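The Left Arm

Uzma Lashari had the left arm's wrist cover off by six in the morning. The cell at Clorkside had dropped 2 plates overnight and the log blamed the gripper. She blamed the cable. It had worked tight at the wrist, so she gave it more slack and did up the screws.

"Try it now," she said.

Shoaib Qureshi typed the command. Both arms came in over the plates, and the left one stopped between the teal and the green. 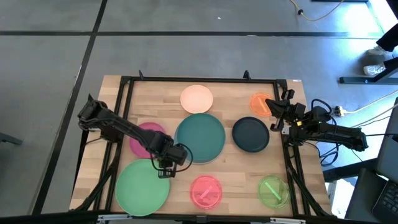
Afternoon

By three the log was clean. Shoaib wrote "cable, left wrist" in the book and went to find his coat.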